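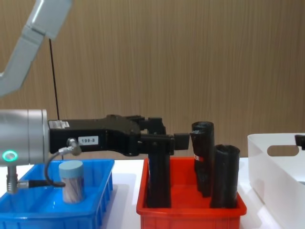 Quick notes from the Rokell open day, July, before I forget it all. Doors at 9, I got there late, parking is a joke. Badge number 39, free coffee, decent.

Main hall first. Storage, sorting, kitting - more fun than it sounds. I spent most of my time at the sorting tables. Colored plastic bins, one red, one bright blue, the blue one low with ribbed sides. Cute little tub in the blue one, light blue lid, swirly white and grey and dark all down the sides. Thought of marbled paper. In the red one a black rolled up thing, standing on end, fabric or foam, couldnt tell. Wanted to squeeze it. Didn't ask.

Yao-tsung Kwok did the talk at 11. Good speaker, fast. His point was low bins beat deep ones for small mixed stuff, you see what you have. They switched 59 of them over last winter at the Skerow site. Somebody asked about labels, he said color first, labels later. Going to try that in my garage.

Then upstairs, Vamow had a stand with drawer dividers. Pricey. The Ofori room was full so I skipped it - heard it was mostly shelving anyway.

Lunch was 20 minutes of standing in line for a wrap. Fine wrap.

Bought 7 bins from the seconds pile on teh way out, all blue, no red left. Would go again, earlier.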